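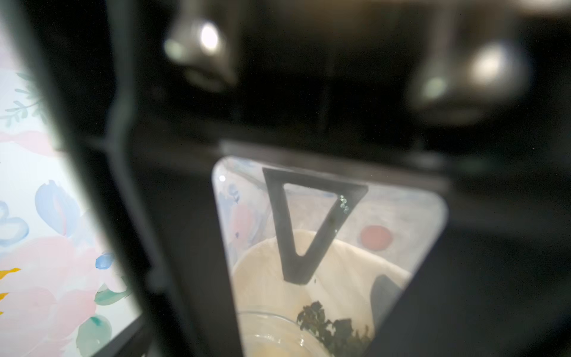 The inventory was to be done by weight. Danuta Zieliński had inherited the house at Prevholm in May, with its contents, and the solicitor's form had a line for consumables. She wrote "tea" on it and left the value blank.

Her aunt Neda had kept tea the way other people keep receipts. Each jar had a number in a green cloth notebook, and each number had a weight, a date of opening and a date of disposal. The last entry was 1,021. It had an opening date only.

Witold Piątek came on Saturday with a balance from the school where he taught chemistry. It read to a tenth of a gram. He levelled it on the kitchen table, let it settle and checked it with the 200 gram weight.

"What is the tolerance?" he asked.

"For the solicitor? None that I know of."

"Then we will use two grams."

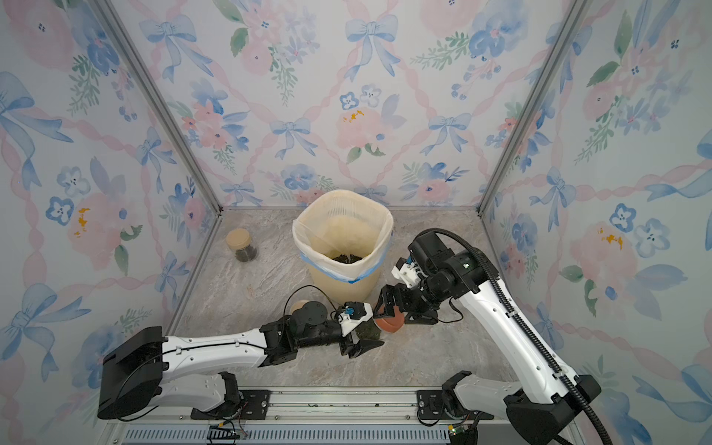
The method was set out inside the cover of the notebook. A jar was to be opened, smelled and weighed. If the tea had lost its smell it was to go in the bin, in a clean liner, and the jar was to be washed in plain water and dried upside down. Lids were not to be exchanged between jars. This last instruction was underlined.

Danuta read it aloud twice. Witold asked how a lid would be told from another lid, and she found that page too. A pale lid meant the tea had come from Katene, the shop by the station. A reddish lid meant it had come by post from Pirnolska. The Katene tea was for visitors.

"Did she have visitors?"

"I came at Easter."

He wrote down the weight of the first jar. It was four grams under the figure in the book. He weighed it again with the lid off, subtracted, and got the same result.

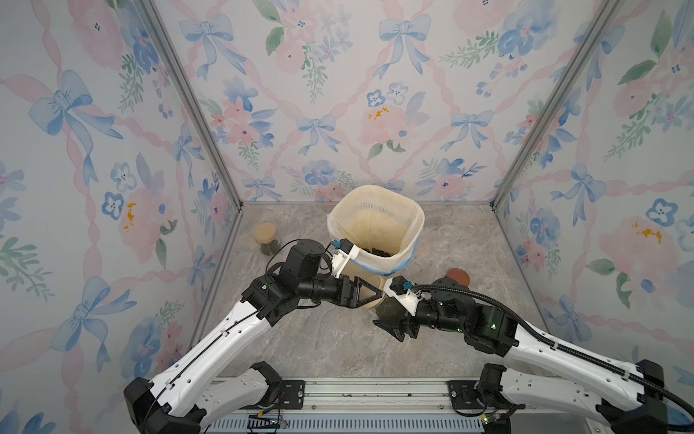 They considered evaporation. Dry leaf holds a small amount of water and will give it up in a heated room, but the jar had been shut. They considered an error in the aunt's scales. Witold went and found these in the pantry, a spring model with a dented pan, and tested them against his own weight. They read 200 exactly.

"So someone has drunk four grams," he said.

"Two cups."

"Would she have made an entry for two cups?"

Danuta turned back through the pages. There was an entry for every cup. There were entries for half a cup. In one winter there was an entry for a spoonful dropped on the floor, with the time.
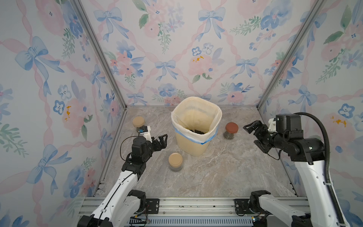

She smelled the Pirnolska jar last. It was smoky and still strong, and the method said it should be kept. She screwed the lid down and put the jar on the left of the table with its number written on a slip of paper under it.

"The cups will be Easter," she said. "I made them. She was asleep in the chair and I didn't know about the book."

Witold looked at the column for some time. Then he passed her the pen. She entered four grams on the line for Easter Sunday, and in the space for remarks, where her aunt had always put the temperature of the water, she wrote "not measured".

The next jar was 400. Its lid was stuck, and he went to run the hot tap.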